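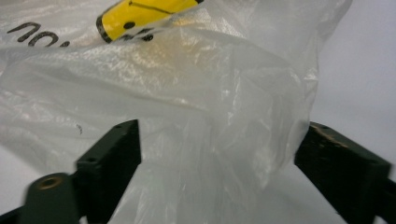 # Nurkix Thin-Film Bagging Set

6 min read

Nurkix is a set of demonstrations in which a person uses a hand-held gripper to handle thin plastic bags on and near a tabletop. It was recorded to test one question: how much does a grasping policy gain from a second label that says what the film is doing between the fingers? The set was prepared by Kevin Hennessy and Baoshan Cheng at the Jorkthorpe lab. This card covers version 1, released 19 December 2020.

## What is in the set

There are 300 demonstrations. Each one is a single attempt at a bag task, recorded from the wrist camera on the gripper, with finger width and gripper pose stored next to the video. Operators were free to choose where to grasp and could let go and try again. Retries are kept in the recording and are not split into separate episodes.

The objects are household items and small parts. Bags are thin and mostly see-through. We did not flatten or fold them between attempts, so the starting shape of the bag is different every time.

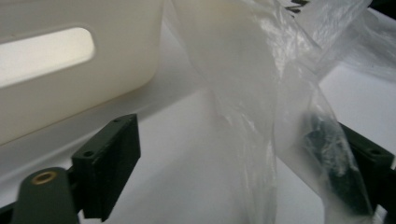
*Bag hanging between the fingers, with a dark object inside the film and a white bin behind.*

## Labels

Every frame has a finger state (open, closing, closed, opening) taken from the width signal. On top of that, each frame has one film state:

- `free`: film is in view but not held by the fingers
- `between`: film is in the gap and the fingers are not closed on it
- `pinched`: the fingers hold the film
- `none`: no film in the gap or near it

The `between` state caused the most arguments. A bag that drapes in front of one finger can look as if it is in the gap when it is a few centimeters behind it. Annotators were told to step forward and backward through the video before choosing, and to mark `free` if they still could not tell. Two people labeled 90 of the demonstrations independently, and their disagreements were settled by Baoshan. The rest were labeled once.

Containers and their contents are not labeled in version 1. If your method needs object masks you will have to make them. Expect trouble wherever an object is covered by film, as the outline is often lost in the glare.

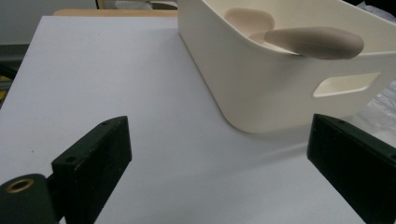 *Open gap over the tabletop, film at the right behind the basket. Film state: `none`.*

## Method

The baseline is a behavior cloning policy that takes the last 6 wrist images and predicts the next gripper pose and width. The second model, called Rudesar in the code, has the same encoder and adds a small head that predicts film state. The head is used only in training. We weight its loss at a fixed value and did not tune it per task.

Both models were trained on the same split, with 19 demonstrations held out. Held-out demonstrations were chosen at random, so the same bag may appear on both sides of the split. Please keep this in mind before quoting any number as a test of new bags.

## Results

Rudesar closes its fingers on empty air less often than the baseline. Most of the gain comes at the start of the grasp, when the film is still moving. Once the film is held, the two models behave nearly the same. On frames marked `none` we saw no difference worth reporting.

The film head makes its worst errors with strong highlights. It tends to call a bright crease `pinched` even when the fingers are apart.
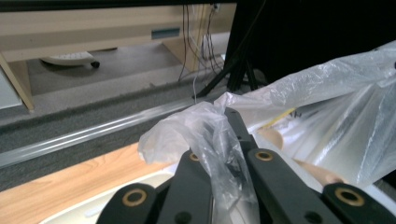 Background clutter was left in on purpose. An earlier set, Xu, was recorded in September against a plain backdrop, and models trained on it did poorly as soon as anything else came into view. In Nurkix the policy has to find the film in front of ordinary rooms. With the bag pinched near the center and a metallic rail, hanging cables and a desk beyond it, there are bright streaks both on the film and on the rail, and the Xu model often confuses the two. Training on Nurkix reduces this error but does not remove it.

## Known problems

- The width signal lags the video by a small, fixed amount. The loader corrects for it. If you read the raw files, apply the offset in `timing.txt`.
- Exposure is automatic. White surfaces sometimes wash out and the edge of the film disappears.
- Task names in the early recordings are inconsistent. Use the numeric task ID.

## Contact

Label corrections go to Baoshan Cheng. For the loader and training code, write to Kevin Hennessy. Please include the demonstration ID and the frame number.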